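January 31, 2018

Boiler pressure 1.4 bar at 6:50, down from 1.5 yesterday. Outside sensor read minus 7. The north bedroom was at 15.5 degrees when I got up, the kitchen at 18. The kitchen figure is always flattered by the oven flue, so I no longer use it for comparisons.

Bled all the radiators before breakfast, starting downstairs and ending at the towel rail. Only the landing one gave any air worth mentioning, a hiss of several seconds and then a spit of gray water. Topped the system back up to 1.5. The filling valve is stiff and should be replaced before it seizes, but not in January.

Continued with the draft survey. The method is unchanged: all windows shut, bathroom and kitchen fans on full, incense stick held a hand's width from each joint. Results so far:

Front door, hinge side: no movement.
Front door, lock side: strong, smoke goes flat at knee height.
Loft hatch: strong on two edges. The foam strip has taken a permanent set and no longer springs back.
Stair window: slight, lower left corner.
Pipe entry under the sink: strong. I had assumed this was sealed when the sink went in.

The sink entry is probably the worst single opening in the house, given that it runs straight to the void under the floor. Closed it with mineral wool and a collar cut from a scrap of sheet rubber. Repeated the smoke test and got a slow drift where before the smoke was torn away. Will do it again with proper sealant when the Ruggiero order arrives.

On the Ruggiero order: confirmed by email at 9:15, two tubes of sealant and 36 meters of rubber profile, P section, brown. I measured 31 meters and added an allowance for corners. They had white in stock but the doors are brown.
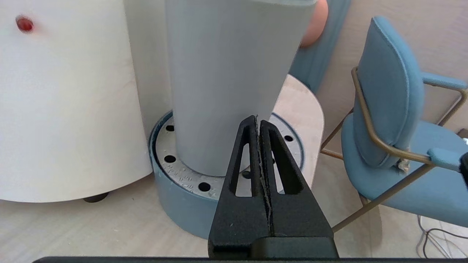

Meter readings

Gas read at 8:00, same as every day this month. The January total comes to 111 units on the dial, against a figure in the notebook for last year that I no longer trust, as two readings were entered on the same line and one of them is in a different pen. I will treat this month as the new baseline.

Electricity is less interesting. The fan heater in the workroom was on for most of the afternoon of the bad frost and shows up clearly. It is rated at 3000 watts and I should stop using it as a convenience. A smaller panel heater from Gurora is on the list, but the manual gives no minimum clearance from a desk, and I have written to ask.

The plug-in hygrometer by Pudero reads high. I checked it with the salt method – damp table salt in a jar lid, both sealed in a bag overnight – which should give 75 percent. It gave 79. Marked the case with a pencil note, minus 4, and moved it back to the north bedroom. With the correction applied, the humidity in there is acceptable in the day and too high by morning. Condensation on the lower third of the glass again, wiped off with a towel. Weighed the towel before and after out of curiosity. The kitchen scale would not settle, so no figure.

I looked again at whether to leave the bedroom door open at night. Three nights open, three nights closed, all with the radiator at the same mark. Open gives less water on the glass but a colder start. The difference in temperature is one degree and I would accept that. The difference in noise from the refrigerator is harder to put in the notebook. Door open for the whole of February, then, and decide after.

Afternoon: took the thermostat off the wall to look at the hole behind it. Cold air was coming through the cable opening directly onto the back of the sensor, which would account for the heating running on after the room feels warm. Plugged it with a small ball of putty, refitted, waited an hour. The display rose by 1.2 degrees with no change at the thermometer on the shelf. I had been turning it down to correct for this since May without knowing what I was correcting for, so all the set points in the notebook from then on are off. I have drawn a line across the page and started a new column. 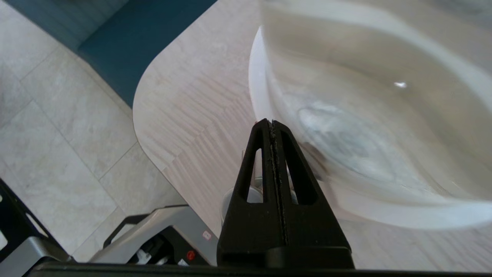 Page 7

Evening. The loft. Went up with a tape and the good lamp. Insulation depth is uneven: good over the bathroom, thin over the stairs, and pushed back completely where the cable for the landing light was run. Whoever did that work did not put it back. I spread it by hand and laid a spare half roll of the Stuvance across the joists at right angles. That leaves the strip along the eaves, which I can't reach without boards. The eaves gap itself must stay clear for ventilation, so the strip is narrower than it looks.

The hatch is thin board with nothing on top of it. Cut a square of rigid foam to fit, not glued yet. It needs to be chamfered along one side or the hatch will not lift past the frame. Checked this by trying it.

Supper late, soup from the freezer and the end of the bread. Knees bad from the joists.

Boiler pressure 1.5 at 21:30, holding. North bedroom 17. Outside sensor minus 5 and cloud coming over, so tonight will not be a fair comparison with last night.

To do:
Chamfer the foam, glue it, leave the weight on overnight.
Lock side of the front door first when the profile comes, then the stair window.
New battery for the outside sensor. It has dropped out twice.
Ask about boards for the loft, short lengths, must pass through the hatch.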